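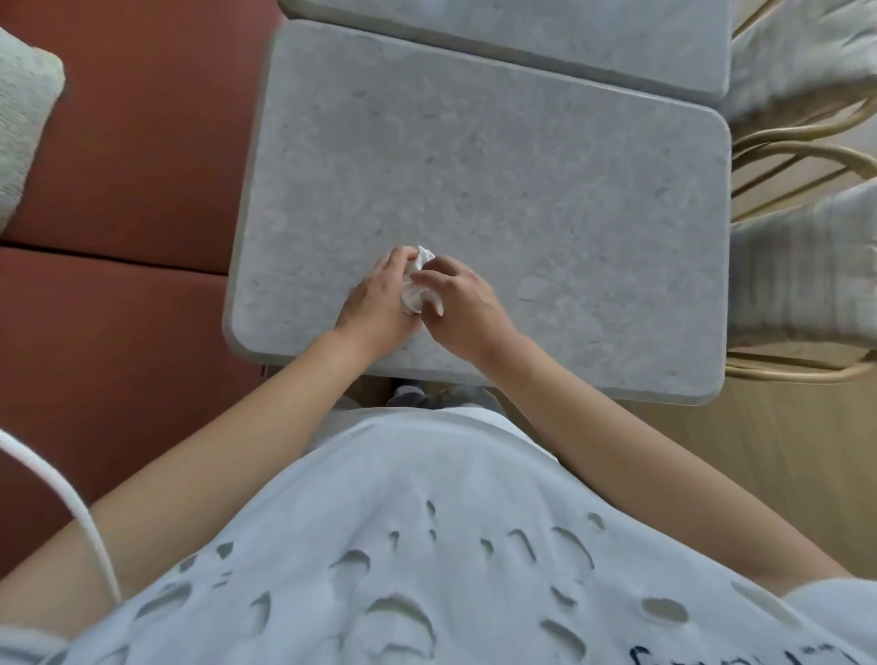 How Does a Phone Call Find the Right Phone?

By Lewis Pollock, for the Kim & Marnell kids' pages

You tap a name. Somebody's phone rings. Two seconds, maybe less. But there are millions and millions of phones out there, so how come YOUR grandma picks up and not a stranger in another country?

OK. Quick tour. Keep up.

First, your voice gets turned into numbers

When you talk, you push air. The air wiggles. Inside the phone is a microphone, a tiny one, and it feels the wiggles and makes an electric signal out of them. Then a chip in the phone measures that signal thousands of times every second and writes each measurement down as a number. Loud bit, quiet bit, high squeak, low rumble – all numbers.

Then the numbers get squashed so they take up less room. That's why people sound a little different on the phone. Some of the sound got left out to save space.

Next, up to the tower

A cell phone is a radio. Really! It sends and it listens, both at the same time. Your numbers go out on radio waves, which you can't see or hear, and the nearest cell tower with room for you catches them. Might be on a hill. Might be on the roof of a school or a tall building, painted to match the bricks so you never notice it.

Each tower looks after a patch of land called a cell. So that's where "cell phone" comes from. Cells in a city are small becuase there are so many people. Out in farm country they can be huge.

What if you're in a car? You drive out of one cell and into the next, and the first tower passes you along to the second. It's called a handoff, like in a relay race. Most of the time you don't hear a thing. Sometimes you get a little gap, or the call drops. Annoying.

Then, the switch

Towers don't know where Grandma is. They just pass your call down a cable to a switch. In the old days the switch was a person! She sat at a big board full of holes and plugged wires into them by hand. You said who you wanted and she joined your wire to theirs.

Our reader Verena Ruchti wrote to tell us about that. Her great-aunt Seraina Schnyder was the operator for the village of Vavach, which had 320 phones. She knew most of the numbers by heart. If you asked for 273 you got the bakery. If you asked for the doctor and he was out, she knew whose house he was at and rang there instead. Try getting a computer to do that.
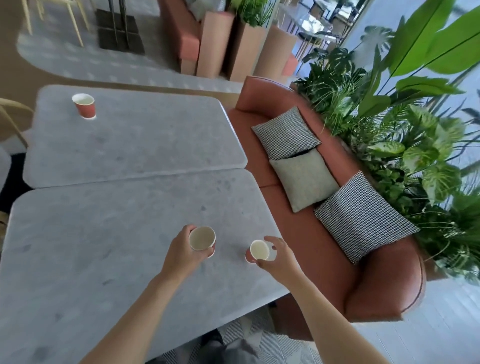 Now the switch is computers, big rooms of them, with fans going all day and night to keep them cool. They read the number you called from left to right. Country first, then area, then the smaller part, then the exact phone. A bit like an address on a letter, only the big part comes first.

For a cell phone there's one more job. The network has to ask "where is this phone right now?" Your phone helps with this. Even when it's in your pocket, it says a quick hello to the towers every so often, so the network has a pretty good idea which ones to try.

And finally, ring ring

The tower near Grandma sends out a message meant just for her phone. Her phone hears it and rings. She answers. Now everything you say goes the whole way there, and everything she says comes the whole way back, and her phone turns the numbers back into wiggles with a little speaker. All so fast you don't notice the wait.

Words to know

Cell – the patch of land one tower looks after.
Handoff – when one tower passes your call to another.
Switch – the thing that joins your call to the right phone.
Operator – a person who did the joining by hand.

Questions you sent in

Does the phone work in an elevator? (Svenja, age 8)
Sometimes. Metal walls block radio waves, so an elevator is a bad place for a call. Some buildings put a small antenna inside to help.

Can two people have the same number?
Not the same whole number, no. The last part can match, like 433 at the end, but then the area or the country or something else has to be differnt.

Do calls go through space?
A few do, by satellite. Most calls across the ocean go through cables lying on the bottom of the sea. More on those next month, there are sharks in it.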